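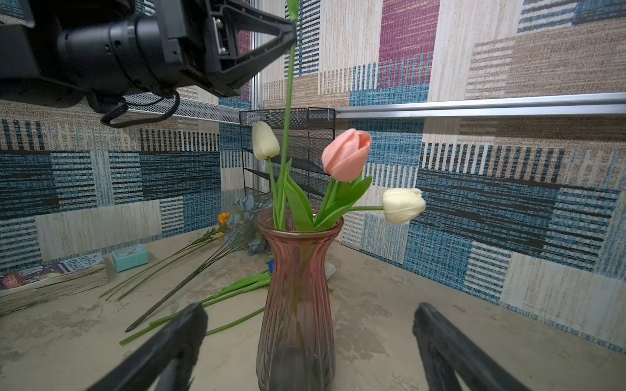

Ctibor Michalík has objected that a survey of artificial flowers in the home mostly records what people forgot to throw out, and that age in years is therefore a poor measure of how much a piece is valued. We take the point seriously. Age was recorded in both towns, but in this section it is used only alongside a second measure, the number of times the piece had been moved in the previous year.

Research > Household Goods > Working Papers > Section 4

4. Placement and replacement

4.1 Returns

Forms were left at 264 addresses in Folden and Hekthorpe in April. Of these, 146 came back complete enough to use. Folden returned more than Hekthorpe, partly because the Hekthorpe forms went out during the road closure and a second visit was not possible on every street. The returned forms list 433 separate arrangements. An arrangement was defined as one container and whatever stood in it, so a single stem in a bottle has the same weight in the tables as a large bowl on a sideboard. Wreaths and garlands were left out.

Respondents were asked to name the flower if they could. Roses and tulips were named most often in both towns. Many people wrote "mixed" or left the line blank, and those entries are kept as a separate class.

4.2 Where arrangements stand

Dining tables and window sills account for most of the Folden entries. In Hekthorpe the hallway comes first. We think this reflects the housing: the terraces east of the Zeser works have a deep shelf over the hall radiator, and several respondents said that fresh flowers did not last there. Bathrooms were rare in both towns.

Color was usually explained by reference to something else in the room, most often curtains or a rug. Pale flowers were described as going with anything - a phrase that appears on a good many forms with little variation. Respondents with strongly patterned walls or furnishings gave longer answers to this question than those with plain ones.

Figure 4. A flower vase in surroundings with patterned panels. 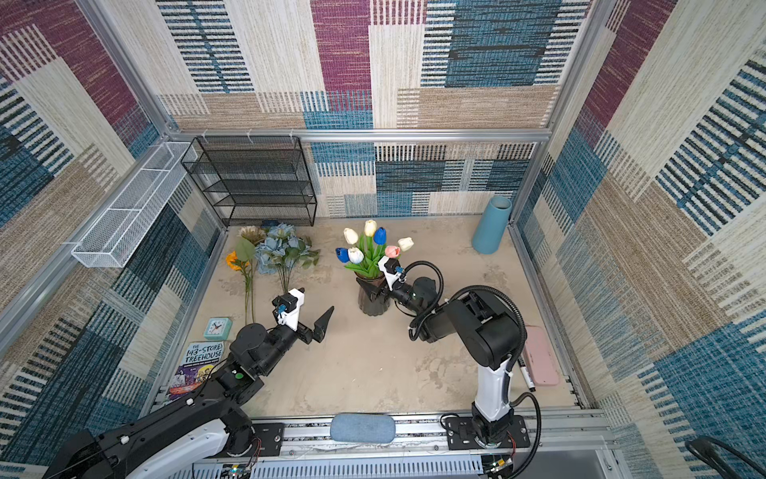 The longer answers do not show more replacement, however. Households that wrote most about color had pieces of much the same age as the rest. Moving was a better guide. Arrangements that had been moved at least once in the year were more likely to have been bought by the respondent, while those that had stayed put were more often gifts or had come with a relative's furniture.

4.3 Reasons for replacement

Fading was the reason given most often, followed by dust that would not wash off. Breakage usually concerned the container and seldom the flowers, and in most such cases the stems were kept and put in another vase. Eleven respondents had bought replacements from Kneževič, the one shop in the area with a standing display. The others named markets, garden centers or could not remember.

Following Michalík's objection, we went back to 80 of the households and asked whether the oldest piece would be missed. Most said it would. A smaller group had to go and look for it before answering, and these are shown separately in Table 6.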